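How to Set Up a Tray Return Station in a Staff or School Dining Hall

Last updated: May
Category: Facilities and Catering > Procedures
14 shares | 3 comments

Purpose

These instructions set out the recommended method for establishing a tray return station in a dining hall serving up to 400 diners per sitting. They apply to new stations and to the relocation of existing ones. Kitchens operating a conveyor return should refer to the separate procedure maintained by the Nosville catering office.

The procedure was prepared by Britta Reuter, Catering Operations, and reviewed by Ilse Lindemann, Workplace Safety. It reflects practice at the Nosville dining hall, which seats 261, and at the smaller Skundberg annexe.

Before you begin

Obtain a current floor plan of the dining hall showing exits, power outlets, floor drains and the door to the dishwashing area. Confirm with the building manager which walls may carry shelving or signage. Where the hall is shared with another organisation, written agreement to the location must be on file before any equipment is moved.

You will need:

- one return bench or counter, 900 mm high, with a wipeable surface
- tray racks or a tray trolley with lockable castors
- a cutlery soak tub with lid
- bins for organics, recycling and general waste
- a non-slip mat for the staff side of the bench
- signage in plain language, with symbols

Step 1. Choose the location

Place the station on the path between the seating area and the main exit. Diners should not have to cross the serving queue to reach it. A clear width of 1200 mm must be maintained in front of the bench at all times, including when the trolley is being changed over.

Stations should not be placed directly beside the water cooler or the microwave bench. Both attract short queues of their own, and at the Skundberg annexe the combined queue blocked the side door during the first week of operation. The station was subsequently moved to the opposite wall.

Step 2. Arrange the bench in order of use

The order in which diners meet each item determines how well the station works. The recommended sequence, from the direction of approach, is organics, recycling, general waste, cutlery, cups and glasses, crockery, and finally the tray rack. A diner who has cleared everything else can then slide the tray into the rack and leave.

In halls where diners approach from both sides, two shorter benches are preferable to one long bench with the tray rack in the centre. If only one bench is available, close one side with a barrier or planter.

Step 3. Set the rack height

The lowest rack position in general use should be no less than 500 mm from the floor and the highest no more than 1300 mm. Positions outside this range may be used by staff for overflow but should be blocked off to diners during service. Where the hall is used by primary school students, lower the upper limit to 1100 mm and provide a second rack for adults.

Check that the runners suit the trays in use. Trays with a pronounced raised rim, such as the Mello range, require a greater spacing between runners than flat-edged trays. Mixed stock should be sorted before the station opens. A tray that jams in the rack will usually be left on top of it, and others will follow.

Step 4. Fit signage

Mount one sign above each opening at a height of 1500 mm to the centre. Use a single verb and a single noun wherever possible: "Scrape food", "Stack plates", "Return tray". Signs should be matte laminated to reduce glare. Handwritten additions should be removed at the end of each service and, if the information is needed, replaced with a printed version.

Step 5. Establish a changeover routine

A full rack must be exchanged for an empty one before diners begin stacking trays on the bench. In most halls an inspection every 20 minutes is sufficient outside the peak period. During the peak, one staff member should be assigned to the station and should have no other duties.

No trolley may be moved with more than 7 trays stacked loose on its upper surface. Castors are to be locked whenever the trolley is stationary. Staff moving trolleys are to wear closed, slip-resistant footwear and should pull the trolley only where the doorway prevents pushing.

Step 6. Clean and store

At the close of service, empty and rinse the cutlery tub, remove all bin liners, and wash the bench with warm water and detergent followed by an approved food-safe sanitiser. Wipe the runners individually. Trays should be air dried on edge, with space between them, and must not be nested while damp. Discard trays with cracked corners or lifted surfaces. Record discards on the equipment sheet so that replacement stock can be ordered through Ostermann at the end of the month.

Step 7. Review after two weeks

Observe one full lunch service from a position that does not obstruct diners. Record where queues form, which bins are contaminated and whether trays are being left on tables. Adjust only one element at a time and allow several days before judging the result.

Common problems

Trays left on tables. The station is usually out of view from the seating. Add a directional sign at eye level or move the bench closer to the exit.

Cutlery in the organics bin. Fit a magnetic or raised-collar lid, and check that the cutlery tub has not been pushed out of reach behind the bins.

Noise complaints. Line the crockery tub with a rubber mat and fit felt pads to the bench legs.

Questions about this procedure should be directed to the catering office between 9 am and 3 pm.

Tags: dining hall, tray return, kitchen procedures, waste sorting
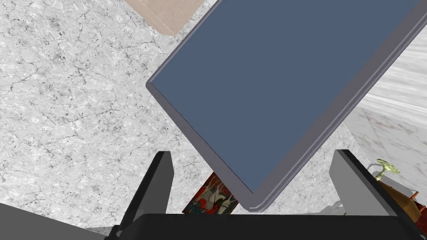 Rectangular tray with raised rim and rounded corners (computer rendering).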